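How do I get a long strip of paper to lie flat next to a rope mat?

Posted by paewai_crafter in Home & Crafts
86 views, 3 replies

Hi all, I'm making a paper runner for my aunt's dinner in August and it's driving me up the wall. I bought a big roll of plain white paper from a shop called Vovow (cheap, very smooth, not shiny) and the plan is to roll it down the middle of the table and let everybody write on it and draw on it while they eat. I have dark brown woven rope mats that I want to put along the sides, the chunky braided kind.

Two problems. First, the paper wants to curl back up the second I let go of it. Second, the mats are thick, so if I tuck the paper under one it gets a bump, and if I lay it beside one I can never get the edge to follow the mat neatly. I've tried taping it down but the tape lifted a bit of finish off my old side table (my fault, wrong tape) and now I'm scared to use it on the good one.

Is there a trick to this? Also, would you bother flattening the creases or just leave them? I'd rather not buy another roll!

Sushil Bhardwaj

Oh I've done this so many times, my kids' birthdays mostly, and once for a hundred people at our block party (never again, we ran out of table before we ran out of guests).

For the curl, cut your length the night before and roll it up the opposite way, with the outside now on the inside. Put a loose rubber band on it and leave it till morning. Don't roll it super tight or you'll crush the ends and get those little dents that never come out. Then unroll it on the table and weigh the ends down with whatever you're serving on, a bread board, a water jug, anything heavy and flat underneath.

For the mats, don't tuck. Lay the mats first, get them straight with each other, and then bring the paper up to them so the edges just touch. If you do it the other way around you end up nudging the paper every time you move a mat and it walks across the table on you. I always start at one end and smooth with the side of my hand as I go, and I wash my hands first, because plain white shows every fingerprint.

Creases, I leave the small ones. I was fiddling with a test piece and one of my brown mats this afternoon, and it has a few marks in the middle that I can hardly find even when I'm looking for them.
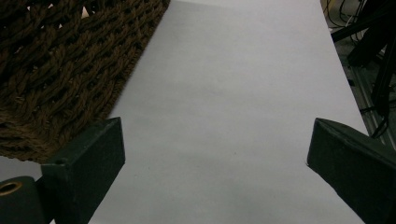 White paper laid alongside the rope mat.

If you do get a sharp fold, a cool iron on the back with a dish towel in between will take most of it out. No steam!! I learned that one on a banner and it went all wavy.

rero_and_the_dog

just use a tablecloth

Cata M.

Sushil's reverse rolling works, I do it with gift wrap too. One thing to add about the rope mats: check the cut edges before you put them by the paper. Mine shed little brown fibers everywhere and they cling to the white like crazy. I take them outside, give them a good shake, and snip the fuzzy bits with nail scissors.

On the tape, if you really want some, put a small loop of painter's tape under each corner and try it on the underside of the table first. I've left mine on through a whole dinner and it peeled off fine, but my table is painted so yours could be different. And get crayons for the writing, markers go straight through thin paper.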